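Werkstattnotizen
Start Reisen Besuche Über mich Kontakt

Ein Sonntag der offenen Tür bei Satuvex

Ich wohne seit drei Jahren in Deutschland und habe noch nie ein Robotiklabor von innen gesehen. Als ich im Juli die Einladung von Satuvex las, habe ich mich gleich angemeldet. Mit dem Bus fährt man bis zur Haltestelle Onwood und geht dann durch einen Hof, in dem leider nur ein sehr kleines Schild hängt. Ich bin zuerst beim Nachbarn gelandet, einer Druckerei, wo man mir freundlich den Weg zeigte.

Die Führung dauerte 2 Stunden und begann mit Kaffee. Danach erklärte man uns das Projekt Clara. Der Roboter soll Arbeiten aus dem Haushalt lernen, und zwar so, dass ein Mensch sie ihm mit der Hand zeigt. Man hält einen Greifer mit Griff und Kamera, führt damit die Arbeit aus, und die Aufnahme dient später als Vorlage für den Arm. An diesem Tag ging es um Flecken auf weißen Flächen. Ich hatte mir etwas Größeres vorgestellt, vielleicht Schweißen, aber nach zehn Minuten fand ich es schon spannend. 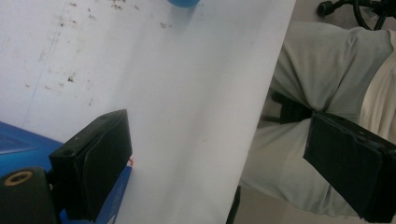

Wie man dem Roboter etwas zeigt

Jede Vorführung ist kurz. Man beginnt in Ruhe, nähert sich der Fläche, macht die Bewegung und geht wieder zurück. Wichtig ist, so wurde uns gesagt, dass man die Hand nicht zu schnell dreht, denn sonst wird das Kamerabild unscharf. Auch soll man nicht anders arbeiten, nur weil Besuch da ist. Das ist schwerer, als es klingt.

Bis zu diesem Sonntag hatte die Gruppe 2.114 Vorführungen gesammelt, davon 200 nur mit braunen Flecken. Ich habe gefragt, warum man so viele braucht. Die Antwort war, dass kein Fleck dem anderen gleicht: einer besteht aus kleinen Punkten, ein anderer aus Streifen, und das Licht ändert sich auch. Auf einer weißen Fläche kann ein Schatten für die Kamera fast wie Schmutz aussehen – das hätte ich nicht gedacht.

Ein anderer Besucher wollte wissen, ob man den Arm nicht einfach programmieren kann. Für eine einzige, immer gleiche Fläche ginge das wohl, hieß es. Für einen Küchentisch, an dem jeden Tag etwas anderes passiert, sei das Vorzeigen der bessere Weg. Früher hat man hier auch mit Fernsteuerung gearbeitet, aber das Gerät in der Hand ist schneller und man ermüdet weniger. 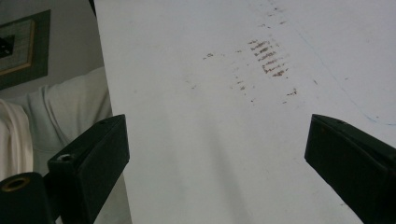 Braune Streifen auf Weiß, gesehen zwischen den beiden Fingern des Greifers.

Am Ende durften wir selbst ein Gerät nehmen. Meine ersten 3 Versuche waren nicht brauchbar, ich habe die Finger immer zu steil gehalten. Beim vierten wurde genickt. Das Gewicht spürt man vor allem im Handgelenk, und ich habe großen Respekt vor den Leuten, die das einen ganzen Vormittag machen.

Schade fand ich, dass der fertige Arm an diesem Tag nicht lief. Es gab nur ein Video davon, und der Ton war zu leise. Für Kinder unter zehn ist der Besuch wohl etwas zu trocken. Die Anmeldung geht über die Internetseite, der Eintritt ist frei. Wer danach Hunger hat: das Café Siliņa an der Ecke hat auch sonntags offen, und der Mohnkuchen ist sehr zu empfehlen.

Kommentare (3)

kranfuehrer_m: Danke für den Bericht. Kann man das Gerät auch mit der linken Hand führen?

Autor: Ja, ich habe es kurz probiert. Es ging, aber bei mir wurde es noch wackeliger.

Tintenfass: Das Schild im Hof habe ich auch nicht gefunden – ich stand ebenfalls in der Druckerei.

Kontakt | Impressum | © Werkstattnotizen | Nach oben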